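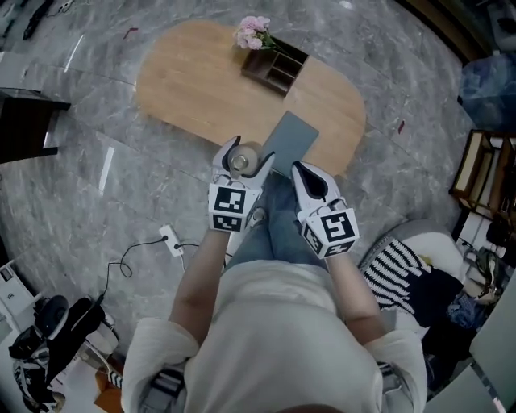 Brimari Interiors finished the sitting room at the Shojaei apartment in May. The work covered the floor, the main table and the storage pieces, and left the walls as they were. The floor is gray marble-patterned tile laid through the whole room, and the long oval table with rounded ends sits directly on it without a rug. The table is light oak in color. A dark brown wooden organizer divided into compartments stands near one end, with a small bunch of pink carnations on top. Layout is by Younes Nasr. Tile work was supervised by Hartmut Görtz.

Home | Projects | Rooms | Materials | Contact

SHOJAEI APARTMENT: SITTING ROOM

Notes by item

Table. The rounded ends were specified to keep a clear route between the table and the armchair. A rectangular top of the same length was drawn first and rejected at the layout stage. The minimum passage on the plan is 900 mm, measured from the widest point of the curve. The finish is a matte oil, renewed once a year. Wipe spills along the grain with a damp cloth and dry with a second cloth.

Organizer. Dark wood was selected to match the side table, which has a black top. Small items such as keys, pens and remote controls go in the compartments. The piece is not fixed to the table and can be lifted off for cleaning. Any vase or bunch of flowers set on it should have a dry base.

Floor. The tiles were laid with a narrow joint and a gray grout close to the main tile color. Görtz asked for the pattern to be dry-laid across the full room before any adhesive was mixed, and two boxes were exchanged after that check. The marble pattern hides light dust well. It does not hide small colored scraps, so a quick sweep is needed between full cleanings. Use a neutral cleaner. Acid products will dull the grout.

Seating. One armchair with gray upholstery, supplied with a black-and-white striped cushion. The gray is slightly warmer than the tile in daylight and nearly the same under the evening lamps. The cushion cover is washable.

Power. There is no floor outlet under the table. The owners run a white power strip on the tiles for devices. Nasr's plan shows a recessed outlet 300 mm in from the wall as a later option, to be cut when the adjoining room is tiled.

Storage. A white cabinet stands at the side of the room. It was already owned and was kept. The dark side table was also kept.

Project team
Layout: Younes Nasr
Tile supervision: Hartmut Görtz
Table finish: Trosano

Related projects
Shojaei apartment: entry and coat storage
Plullix office: meeting room tables
Oak tabletops: oil and lacquer compared
Grout colors for gray tile
Trosano workshop: finish samples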